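**The Salt Clerk of Marnow** is a fantasy novel by Noel Dumlao, published by Trudmont as the first volume of the *Marnow* sequence. It tells the story of a clerk in a harbor city who must keep the accounts of the dead, and of the bargain she makes with a river spirit in order to erase one name from them. The book has elements of romance and of the ghost story, and it is usually placed among works of quiet or domestic fantasy.

## Background

Dumlao was born on the island of Yap and moved to Germany as a student. He has lived in Hanau for 16 years, where he worked as a translator of shipping contracts before he wrote fiction. He began the novel as a short story with the title "Brine", which had only two characters and ended with the death of the clerk. The story was rejected by several magazines. Dumlao later said that the editors were right, and that he had written "an ending that was looking for a book".

The first complete draft was written by hand in hotel rooms, during the years when Dumlao traveled for his translation work. He has the custom of writing at night and sleeping until noon.
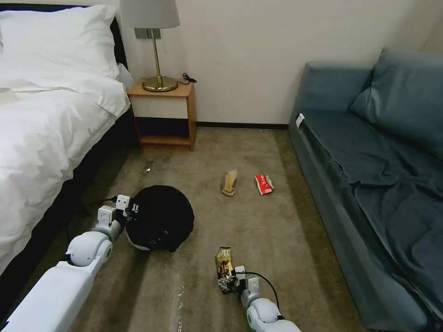
The draft was much longer than the published text. An entire plot about a war between two lighthouse families was removed, and parts of it were used again in the second volume. The spelling of the city also changed. In early chapters it is called Marnau, and this form survives in one place in the first printing, on page 135, where a drunken sailor sings about the city. Some readers believed that this was a hint about an older name, but the author confirmed that it was a mistake -- it was corrected in the second printing.

## Plot

Ilse Varrick works in the Salt House, where every person who dies in Marnow is written into a ledger and given a measure of salt. Without the salt, the dead cannot cross the river and they remain in the city as "thirsts", pale figures who drink from wells and slowly forget who they were.

When her former teacher dies, Ilse discovers that his name was entered in the ledger 11 years before. Somebody has paid for him to stay alive, and the debt has passed to his students. Ilse searches for the other students and finds only one, the smuggler Teodor Kahl, who does not remember that he ever went to school. The two of them go up the river to ask the spirit called the Under-Reeve for more time. The Under-Reeve agrees, but takes from Ilse the ability to read numbers. She must return to her post and hide this loss from the other clerks, and most of the second half of the book is concerned with the hiding.

In the last chapters Ilse and Teodor fall in love, and the ledger is opened in front of the whole city. The teacher's name is erased, but the reader is not told whose name is written in its place.
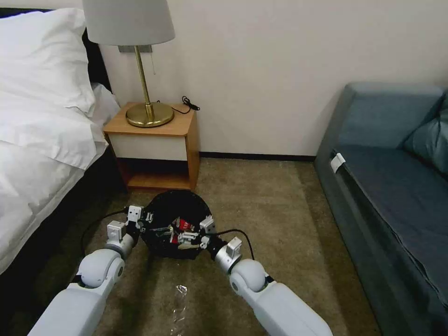
## Main characters

- **Ilse Varrick**, a junior clerk and the narrator of all chapters except the prologue.
- **Teodor Kahl**, a smuggler of lamp oil. His missing memories are explained only in volume 2.
- **Master Oswin**, the dead teacher, who appears in letters and in one dream.
- **The Under-Reeve**, a spirit of the river, who speaks always in questions.

## Style and themes

The novel is told in the past tense, in short chapters which begin with an entry from the ledger. Debt is the central theme, and reviewers have noted that there is almost no fighting in the book. The romance develops slowly, and some readers found that it arrives too late to be convincing.

## Publication and sequel

Trudmont published the novel in May as a paperback. An interview with Dumlao appeared in the publisher's newsletter on May 17, 2020, in which he described the sequel, *The Lamp Year*, and said that the sequence would have no third volume unless he found a reason for Ilse to leave the city.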